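How many simulated demos before varying the cable start pose?
Posted in Learning from Demonstration
Sunday, November 6, 2022

I am recording teleoperated cable handling demos in simulation for a behavior cloning policy. So far I have 1,000 episodes, all with the same initial cable shape. Training loss is low, but rollouts miss the grasp when I shift the cable by 20 mm. Should I keep recording at the fixed pose until the policy is stable, or randomize now? Each episode takes 14 seconds, so I'd like to avoid throwing them out.

Wusirer

Randomize now. More of the same won't help.

Dandum

Keep the old episodes but cap them at a fixed share of each batch. For the new ones, sample the cable state as well as its position. Let the physics settle before you start logging, otherwise the first frames contain motion the operator didn't cause. Store the seed with every episode.

Also check what the wrist occludes. We record with two cables attached to the rack, one yellow and one black, and the gripper takes the yellow one near its connector.

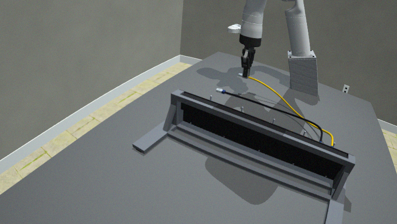 Crossings are where our first policy failed, so we log the crossing order as metadata and balance on it. Failed grasps go in a separate folder with the recovery segment labeled. We stopped at about 3,000 episodes, and the last few hundred changed very little on the held-out set. Split by seed, never by frame, or your validation number means nothing. If your action labels are absolute joint positions, try end effector deltas before you record anything else.

Jui-lin Tse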